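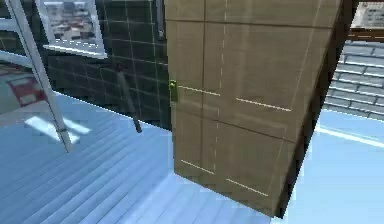
Progress report, September. Door task, gripper and controller comparison
To: Lok-yiu Pan
From: Yung-ching Au

Short one this month, we're mid-run and I want the second batch finished before I write it up properly.

Where we are. Simulated kitchen-and-bath set is up and the door task runs end to end. Two grippers in the comparison: the Dirley two-finger and the Wirkska three-finger. Two controllers: our old position controller and the Fang impedance one. Arm model is the same throughout, so is the start pose. 200 trials per combination was the plan. Three of the four are complete, the fourth (Wirkska + Fang) is at 67 and running overnight.

Results so far, success = door open past 60 degrees without losing the handle:

Dirley + position: 88 of 200
Wirkska + position: 97 of 200
Dirley + Fang: 159 of 200
Wirkska + Fang: not quoting until done

So the controller matters a lot more than the fingers. Expected some of that, not this much. With position control the hand fights the arc of the door and slips off the knob partway. 344 failed... no, 256 failed trials across the three finished sets, and most I've looked at are slips. Haven't gone through all of them.

Handle detection. Wrist camera model finds the latch fine, it's a small yellow-green plate on a tan door and the color does the work for it. Worried thats too easy. Want to randomize the latch color next, plus door texture, before we claim anything about perception. Background is busy enough I think, green tile, striped floor, a rod leaning by the wall, and none of it has thrown the detector yet.

Problems
- Contact settings. Rounded knob + two flat fingers gives jitter in the physics at small timesteps. Halved the step, better, slower.
- Door starts at the same angle every trial. Needs varying.
- Lost a day and a half to the Grino job queue. Restarted runs from the last checkpoint, no data lost.
- Logging wrote the wrong gripper name into one batch. Fixed by hand, checked against the configs.

Money. Compute is under plan. No hardware spend this period. Will want to move part of the underspend to the real-door rig, can send a seperate note if you need it in writing.

Next
Finish Wirkska + Fang. Rerun Dirley + Fang with randomized latch and door. Vary start angle. Quote for the physical door frame and hinge, two suppliers asked, one has replied.

Need from you: a yes or no on buying the Fang license past the trial period. It runs out before the next report.

Y. Au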